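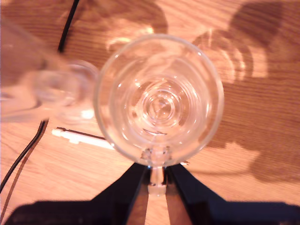
Glass mug, held by the handle. View from the wrist camera.

Section 6. Recording Demonstrations with Clear Glass

Ondum learns by copying you. You move the arms through a task, the system records what the cameras saw and what the joints did, and a policy is trained on the pile. With wooden blocks this goes well enough to make everyone feel clever. Glass is where the feeling wears off.

A depth sensor looks at a drinking glass and reports, with full confidence, the table underneath it. The Cillthorpe method, which this section sets up, does without depth. It uses color pictures from the wrist cameras, the finger opening, and the current drawn by the finger motors. The policy learns to aim at rims, highlights and handles, the same things you look for in a sink full of dishwater.

Before you start

You will need both arms mounted and homed (Section 3), the wrist cameras focused (Section 4), and glassware you are prepared to lose. Do not use anything that came from a grandmother.

Caution: Wear eye protection and closed shoes whenever glass is on the table and the arms are powered. The stop button must be within reach of the person holding the leader arms, and "within reach" means without standing up.

6.1 Setting up the table

1. Switch on the lamp you intend to use for the whole set and leave it alone. Glass throws bright rings and curved streaks onto the tabletop, and the policy will treat these as part of the world. If you move the lamp halfway through, you have made two small datasets and one confusing one.

2. Lock the exposure on every camera. Auto exposure will chase each highlight like a cat after a flashlight.

3. Put the glassware down where both arms can reach it. Vary the positions between takes. People believe they are varying the positions when they are really using the same two spots, so consult the placement sheet in the Kramer folder.

4. Decide what else stays on the table. A plain background trains faster. A table with ordinary clutter gives a policy that survives contact with an ordinary table. Pick one per set and write it in the log.

Note: Cables that lie in the work area must have enough slack that an arm can pass over them without dragging anything. Check this at both ends of the travel.

6.2 Setting the grip

1. Open the Brudetti panel and choose the Fragile profile. The default profile was tuned on blocks and has a block's idea of a firm handshake.

2. Set the finger current limit to 200 mA.

3. Close the fingers on a mug handle by hand control. Approach with the handle between the fingers and stop at first contact. The current trace should rise once and flatten.

4. Repeat on the stem of a wine glass. Stems are round and smooth and will roll if the two fingers arrive at different times. If this happens, open fully and run the finger zeroing routine again before blaming the glass.

Caution: Never close on the bowl or the rim. The fingers have no opinion on how thick the wall is.
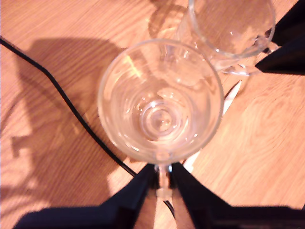 Can I train with plastic glasses and switch to real ones later?
Plastic is fine for learning the controls, but keep it out of the training set. It weighs less and catches the light differently, so the policy picks up habits that don't carry over to glass.

6.3 Recording a take

1. Return both arms to the start pose. Wait for the steady green status on the panel.

2. Press Record, then hold still for a moment. A take that begins in mid-lunge teaches lunging.

3. Move in slowly and keep the handle or stem in view between the fingers. If you lose sight of it on the wrist camera, the policy would have lost it too. Looking over the top of the monitor at the real table is cheating, and it shows up in the results.

4. Close, pause, and carry out the task.

5. Open the fingers completely before backing away. Half-open fingers account for most of our glass budget.

6. Press Stop and mark the take Good, Recovered or Bad. Recovered means something slipped and you fixed it. Keep these. They are worth more than the pretty ones, and in our trials the policies trained without them had no idea what to do after a fumble, so they carried on proudly with nothing in hand.

Note: Do not mark a take Good out of affection.

6.4 Checking the set before training

1. Play back the wrist views at double speed. Look for blown-out rims, a camera that drifted out of focus, and sleeves.

2. Open the current traces. A flat line during a grasp means the fingers closed on air, however convincing the video looks.

3. Run the sync check. If the two arms disagree on the time, rebuild the index from the File menu and run the check again.

4. Copy the set to the training machine and wipe the table. Fingerprints on the glassware can stay, provided they were there for the whole set. Training settings are in Section 7.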